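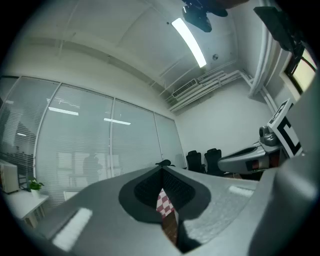
Print this article | E-mail this article

Surface-run services

Surface-run services are pipes, conduits and cables that are fixed on the outside of a wall or a ceiling and stay visible in the finished room. The opposite arrangement is called concealed services, where the same lines pass inside the wall, under the floor or above a suspended ceiling. Surface runs are common in workshops, school buildings, laboratories, basements and older houses that received electricity or heating long after they were built.

Position in the room

The usual place for a surface run is the upper part of the wall, close under the ceiling. At this height the lines are away from furniture and doors, and they are not easily hit by a ladder or a cart. When several lines go in the same direction they are commonly stacked parallel to one another, and the whole group turns together at the corner of the room. The turn can be made with bent pipe or with elbow fittings. Bent pipe gives a softer line but needs more space in the corner, and the bends of a stacked group should be prepared in the correct order, beginning with the line that lies nearest to the wall.

A ceiling divided by beams makes the work more difficult. A line that crosses the beams must either pass below them, or go down and up again at each one. For this reason many installers keep the main group on the wall and bring only short branches onto the ceiling, one for each light fixture or other device.

Ceiling fixtures

Long, narrow light fixtures are used in many rooms of this kind. They may be set into the ceiling, hung from it on rods or screwed directly to the surface. Other equipment on the same ceiling can include sprinkler heads, smoke sensors, loudspeakers and projectors. The positions should be decided together on one drawing. A hanging device that is placed too near a sprinkler head can disturb the spread of the water, and a projector should have no light fixture in front of its beam.

Color and marking

Pipes and conduits are often painted in the same color as the wall or the ceiling, most frequently white. The paint makes the group less noticeable, but it also hides the difference between the lines. In buildings where several trades work, small labels or colored bands are put on the pipe near each corner and on both sides of a wall where the line goes through. Sprinkler heads and sensors must be kept free of paint.

Supports

Each line is held by clips or by a common rail. A rail is preferred when the group has more than 3 lines, and it allows one pipe to be removed without loosening the others. Metal pipes that carry hot water become longer when they are heated, so the clips should let them slide a little. If they are held too tightly, a ticking noise can be heard in the room in the morning when the heating starts.

History

Houses of the early modern period had almost no services inside, apart from chimneys and sometimes a lead pipe for the kitchen. The old grain office in Grundale, built in 1697, is a good case of a building to which everything was added later. Gas pipes came first, then heating, then electric conduits, and each was fixed on the plaster under the ceiling. During the repair of the building, the surveyor Hiwot Weldu recorded 619 meters of surface pipe in its rooms, of which a part had no function any more. The unused gas pipe in the upper hall was kept in place as a trace of the earlier lighting.

Advantages and disadvantages

Surface runs are simple to inspect, and a leak is found early. Changes can be made without opening the wall. On the other side, the lines collect dust, they are heard more easily, and a large group can take up to 30 centimeters of the wall height, so that tall cupboards or curtain rails do not fit any more.

See also: Cable tray; Conduit; Coffered ceiling; Suspended ceiling

Last updated: September

Print | E-mail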